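Ostrowski Court Residents' Association
Minutes of the August general meeting

Held in the ground floor common room. Meeting opened at 7 pm. There were 15 units represented and 11 apologies were received. Quorum was met.

1. Minutes of the previous meeting
Accepted with one correction. Item 4 should have read "rear stairwell", not "front stairwell".

2. Laundry room
The second dryer is working again after Katevora replaced the drum belt. The invoice has been paid out of the maintenance account. The first washer still stops partway through a spin if it is overfilled. Katevora will look at it on the next service visit and residents are asked to keep loads small until then.

The booking sheet was discussed at length. Residents on the upper floors said the morning slots are always taken by the time they get down to sign up. Agreed to put the new sheet out at 6 pm on the last day of the month, and to limit each unit to two morning slots a week. To be reviewed after two months.

Bottles left on the shelf above the tubs were also raised. Several have no unit number on them and some have been there since the autumn. Agreed that anything left unmarked at the end of the month will be put out with the recycling. A marker has been tied to the shelf.
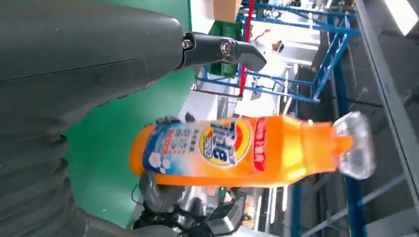 Orange bottle, label with white characters and other print
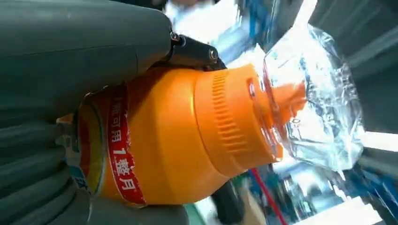
3. Bike storage
The Hulluvar racks were priced at the last meeting. A second quote has come in from Jestska, which is cheaper but does not include bolting the racks to the slab. Hulluvar can fit 14 bikes along the east wall and Jestska can fit 9. Moved that the Hulluvar quote be accepted. Carried, with two against.

Bikes now chained to the stair rail must be moved before the installers come. A notice will go on both doors.

4. Garden beds
The bed nearest the driveway is getting too much runoff and the herbs have rotted again. It was suggested that the bed be turned over to native grasses. No decision made. Anyone with spare mulch can leave it beside the shed.

5. Visitor parking
Three complaints about cars left overnight. The rule is unchanged: visitors may park until 11 pm. Faded lines to be repainted once the weather is drier.

6. Other business
The hallway light outside unit 9 flickers. To be reported to the electrician with the carpark sensor.
A request to hold meetings half an hour later was put to a show of hands and lost.

Meeting closed at 8.40 pm. Next meeting in October, same room.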